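## About Trevaskis Paper

Trevaskis is a small school for folding paper. We teach adults, mostly, and the occasional teenager who has been told to put the phone down and would like it on record that this was not their idea.

Leidy Inga started the school in February, 15 years ago, above a key cutter on Fallell Street. She had 33 chairs and five students, so everyone got to put their coat on something. We have since moved to bigger rooms and sold some of the chairs.

The beginner course is called Telter, after Leidy's first cat. It starts with one big sheet, a desk and a crease down the middle. People expect to make a crane in the first hour. They make a crease, and then they make it again, because the first one wandered. You learn to keep one hand flat on the paper and let the other do the pressing - most of us arrive doing it with both and a lot of breath. 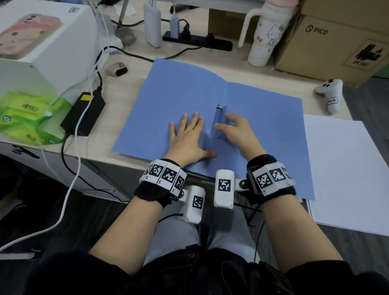

Once the crease behaves, we move on to flaps, pleats and the collapse, a stage where the whole model is meant to fall into shape and often just falls. Students who survive it may join Nitness, our evening group, where the projects are larger and the conversation is mainly about knees.

We don't give out grades or certificates. You keep what you fold, including the bad ones, and we'll lend you a bag.

Classes are small and paper is included. Bring glasses if you need them. Please leave the glue at home - Leidy can smell it.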